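報道関係各位

2023年8月20日
株式会社Fulach

遠隔操作による双腕ロボットへの作業教示サービス「Cinder」の提供を開始
菓子など個包装の小物の仕分けに対応

株式会社Fulachは、人がロボットを遠隔で操作し、その動きを手本として記録する教示サービス「Cinder」の提供を開始しました。対象は食品、日用品、雑貨を扱う工場と物流倉庫です。

個包装の菓子は、袋の形が一つずつ異なり、フィルムが光を反射します。位置と角度を数値で指定する従来の方法では、品目が変わるたびにプログラムの書き直しが必要でした。Cinderでは、操作者が手元の操作装置を動かすと双腕ロボットが同じ動きをとり、関節の角度、指先の開閉、カメラ映像が同時に記録されます。操作者にプログラミングの知識は必要ありません。

開発にあたり、当社は7月に包装キャンディーとハロウィン用バケツを使った教示を28日間実施し、3,006回分の動作を記録しました。このうち639回は、つかみ損ねた後のやり直しを含む動作です。 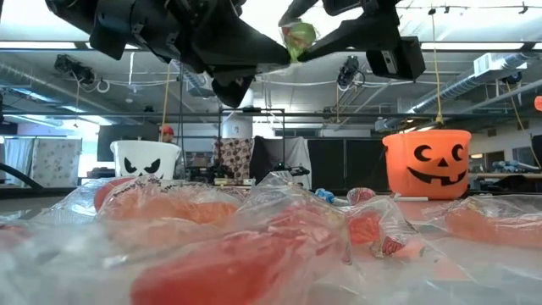
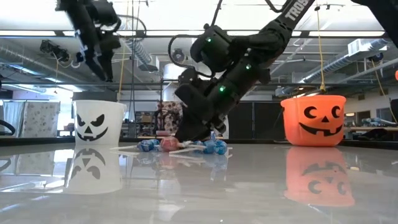 記録した動作は、開始と終了の時刻、作業名、成否を付けて保存されます。やり直しを含む動作も削除せず、別の区分で学習に使用します。教示の途中で操作者が交代した場合は、交代の前後を別の記録として扱います。

開発責任者のIlaria Bassiは次のように述べています。「棒付きの菓子は、棒を持つか包みを持つかで、その後の腕の動きが変わります。操作者には持ち方を細かく指定せず、普段どおりに作業してもらいました。手本のばらつきは残したまま学習させています」

教示の手順は、操作訓練を担当するLindalva Medeirosがまとめました。初めての操作者は、片腕での練習を終えてから両腕の操作に進みます。手順書は日本語版と英語版を用意しています。

提供形態は、当社の教示拠点で行う受託型と、お客様の施設に操作装置を設置する設置型の2種類です。設置型の導入支援は、販売協力会社の株式会社Jernwoodが担当します。料金は対象品目と教示回数に応じた個別見積もりとなります。

今後は、箱詰めと袋の開封についても教示データの収集を進める予定です。

本件に関するお問い合わせ先
株式会社Fulach 広報担当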